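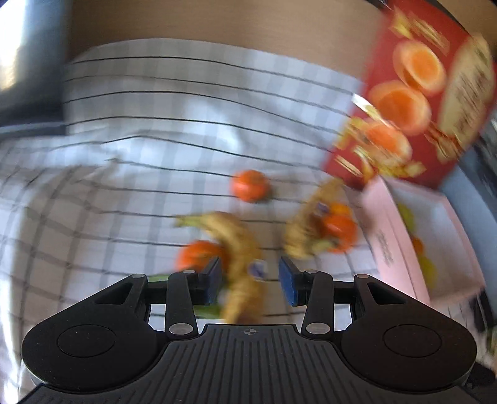
Gripper check, bench session, February
Tool: hand-held gripper, Gendasura build, second set of pads
Checked by: Adwoa Ankrah. Comments read by: Concetta Villa

1. Pivot pins seated, large and small. OK. No wobble at all, lovely fit!
2. Finger pads firmly stuck. OK, but look at the glue line again after 30 closes.
3. Both fingers meet in the middle. Left lags by almost 3 mm. Shim it tonight.
4. Housings free of cracks. OK. Light scratches only, leave them.
5. Fingers clear of loose cloth before closing. OK — keep the folds away from the links, please.
6. Fruit hold, 15 seconds, no slipping. See below.
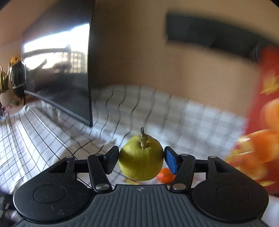
Item 6: citrus fruit between the pads, stem up.

Comment on 6: passed, and I am so pleased with this one! The old Ullen pads bruised everything we tried, and these left the rind alone. Bananas still to do.
7. Trigger returns by itself. Slow. Concetta, could you bring the softer Dogbe spring?
8. Screws tightened after use. Done, all 11.
9. Pads wiped, tool back in its drawer. Done.

Open: items 3 and 7. Fine to use on soft fruit meanwhile.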